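18 November 2024

Workshop notebook, finishing bench. Entry by Ľ. Vondráček. Copy to Colm and Aslı.

Continued the stripping trials on the offcuts from the Noonan job. The boards are from the old shop counter, reddish-brown, species still not agreed (Enda says one thing, Ciarán another, and the end grain is too dirty to settle it). Finish is an old varnish, thin at the front edge, much thicker under where the till stood. Top surface was used at some stage as a painting bench, hence the overspill.

Test strips done so far: warm water and washing-up liquid, white spirit, methylated spirit, and the Valon gel. All at the same end of the same board, masked off with low-tack tape, labelled in pencil on the tape and not on the wood. Contact time 2 minutes each, wiped with a fresh cotton pad, pad kept in a bag with the strip label.

Warm water: lifts grime, pad comes up brown, no effect on the paint. Varnish did not bloom. White spirit: removes old wax, nothing else worth noting. Meths: softens the varnish within the contact time, goes tacky, drags under the pad. This confirms a spirit varnish, or at least a spirit-soluble top coat. Avoid meths anywhere we want to keep the finish. Valon gel: takes off paint and varnish together, as expected. Useful for the underside only.

Room at 31 per cent humidity on the wall meter when I started, low for us. The heater had been left on overnight. The gel skins over faster in dry air, so the result for that strip may be slightly harsh and should be repeated with film over it.
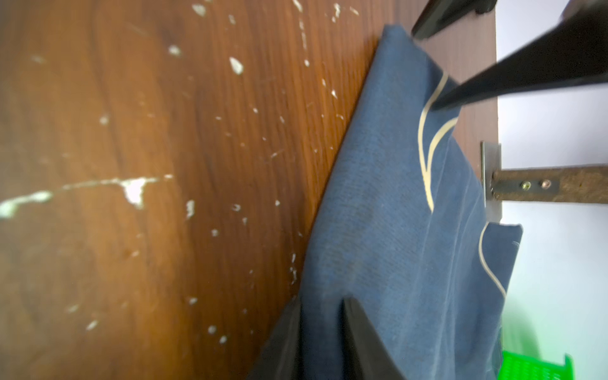
Paint removal is the main problem now. Colm tested a spot in June and put it down as household emulsion, and I see no reason to change that, though I have only tried three flecks myself. The small ones pop off dry with a plastic blade held nearly flat. The thicker material does not. A long white streak like the one across the grain, with the blob sitting on it, needs to come down in layers: soften the top, shave, stop, let it rest, repeat. Going at it in one pass will lift the varnish with it, and the patch will then read as a dull spot from every angle. The jagged lower edge of the blob is the place to start, where the blade can get under without touching bare varnish. The fine specks towards the sparser end can be left until last, and a good number of them may come off with the general clean.

Blades: the plastic ones from Gillby are better than the bamboo. The bamboo takes up moisture and the edge goes furry. Dressed two of the plastic ones on 1,000 grit, wet, corners rounded off. Please do not use these for glue. They are in the tin marked PAINT ONLY.

Padding: cloths laid over board edges must be washed and shaken out first. Found a scratch on the second board, 86 mm long, fine, across the grain, and picked a grain of grit out of the felt next to it. Scratch is in the varnish only. It takes a fingernail very slightly. Marked on the condition sheet as ours.

Finish afterwards: Aslı wants to try the Drallineo wax over the cleaned areas before any decision about re-varnishing. Fine by me on the offcuts. On the counter itself I would hold off until the gloss has been compared in daylight – the strip lights flatten everything and the last match looked correct in here and wrong at the door.

Ciarán rang. They would be content to keep some of the paint if removal is going to cost the surface. I said we would do one full board both ways and let them choose: one half cleared completely, the other half with loose material removed and the rest left in place. Enda is to come and look.

To do:
Repeat gel strip under film, humidity noted at start and end.
Section through varnish at the till position, if Colm can free the microscope.
Split board for the Noonans, centre line in pencil on the back.
Order more low-tack tape. The current roll is leaving residue.
Move pads out of the window. The meths one has already faded at the label.

Ľ.V.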